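We use cookies to remember your language and region. Accept | Manage settings

Reading time: 2 minutes

4. Pairing the Likar microchip reader with Trovdale records

The reader sends each scanned number to the open patient file. Pair one reader to one tablet. Firmware from July or later is needed.

1. Charge the reader until the side light stays green. A full charge lasts for nearly 190 scans.
2. On the tablet, open Trovdale and go to Settings > Devices > Add reader.
3. Hold the trigger for 5 seconds. The light flashes blue.
4. Select the reader from the list and enter the code printed inside the battery cover.
5. Scan the test tag supplied in the box. The number should appear in the Chip field within 2 seconds.

Note: If the Chip field stays blank, check that a patient file is open. The reader does not store numbers scanned with no file open.

CAUTION: Do not pair the reader while an animal is being scanned. The reader restarts on pairing and the number will be lost.

4.1 Scanning large animals

1. Set Range to Long.
2. Start at the poll and move the reader slowly down the left side of the neck, keeping it flat to the coat.
3. Repeat on the right side before recording "no chip found".

Note: Metal headcollar fittings shorten the read range. Remove the headcollar or slide it forward.

4.2 Clearing the memory

The reader keeps a log of the last 100 scans. To clear it, go to Settings > Devices > Log > Erase. Patient files are not changed.
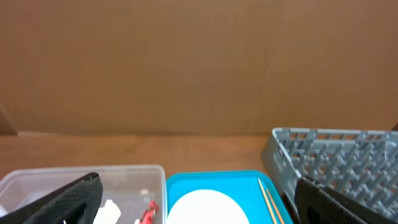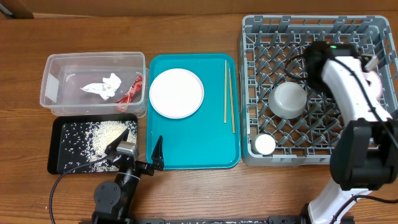
Kamran Afridi: Step 4 would not take my code until I typed it without the dash. After that it paired first time, and the test tag came up straight away.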